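Plodudier Hand Grippers: Frequently Asked Questions

Last updated 10/14/19

What is Plodudier?

Plodudier is a pair of hand-held grippers you can build at home or in a shared shop. You hold one in each hand, squeeze the trigger, and the fingers close. The recordings are used later to teach a two-armed robot the same motions. The plans were drawn up by Pentti Riihimäki and are kept up by members of the Trorkulville shop.

Do I need a robot to get started?

No. Most people build the grippers first and practice with them for a few weeks. If you never get as far as the arms, the grippers still record fine on their own.

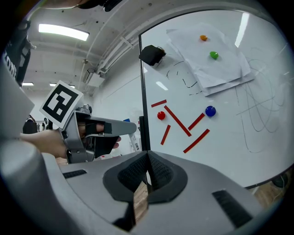 What are the finger pads made of?

Ours are black foam. Cut them a little oversize and trim after the glue sets. They are angled so that the two sides make a V, and the angle matters more than the thickness. If thin items slip out of the grip, check the angle first. Old pads come off with a plastic scraper.

How do I attach the marker cube?

Print the patterns on plain matte paper at 100 percent scale. "Fit to page" will shrink them and your positions will be off. The two cubes must carry different patterns or the software will mix up left and right. Fix the cube square to the body before you tighten it down. Glossy paper and clear tape both cause dropouts.

What should I practice on?

Small light things with some contrast against the table. We use a few colored rounds and some thin red pieces on a white surface. Thin pieces are the hard ones.

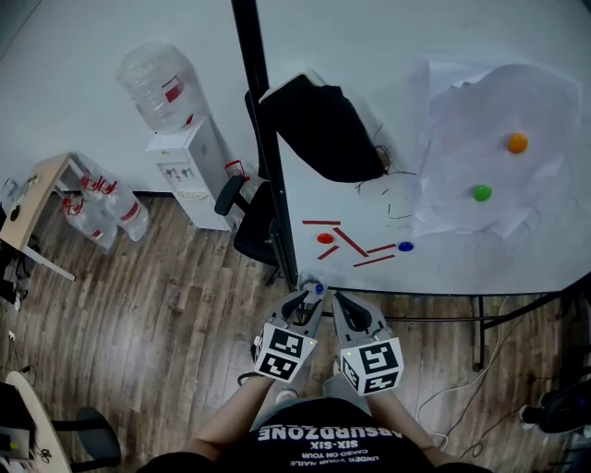 Start with one hand and leave the other gripper still until picking up feels easy. Then try passing a piece from left to right. Keep each take to 20 seconds or so. Long takes are hard to sort, and one fumble in the middle can spoil the whole thing.

Does the room matter?

Yes, mainly the light. Overhead lights reflect off shiny white surfaces and wash out the markers. Turn the table or shift your stance until the glare moves. Cables on the table are okay as long as you don't snag them. Cables on the floor should be out of the way of your feet and any chair wheels.

How long does the build take?

Two evenings for the pair if your parts are already printed. Printing took us 210 hours in all, but that was four pairs plus the bad prints. There are 126 parts in the current list, counting every screw and washer.

The trigger sticks. What now?

Nearly always it is the pivot hole. Run a drill bit through it by hand and wipe out the dust. Do not oil it.

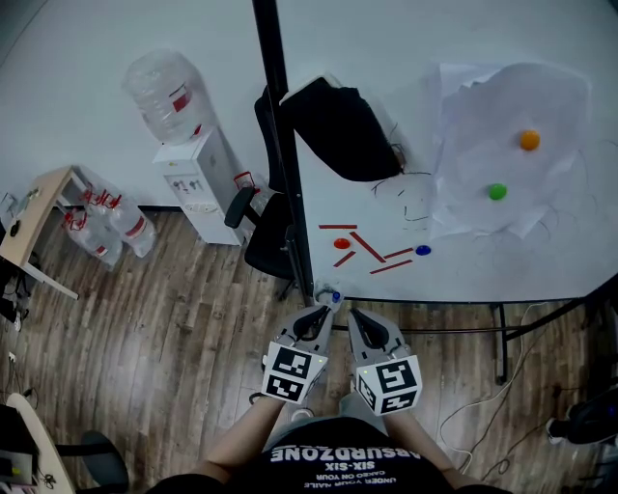
If it still sticks, take out the spring and work the trigger without it. A trigger that moves freely with the spring out needs a softer spring. The July version of the handle has a wider slot and fixes this for most builders, so reprint that one piece before you buy anything.

Can I use the older Kinnunen handles?

Yes, with the adapter plate. The screw spacing is different, so do not force them.

Can I come and try a pair?

The shop keeps a pair for visitors at the Pelldale bench. Sign up on the sheet by the door.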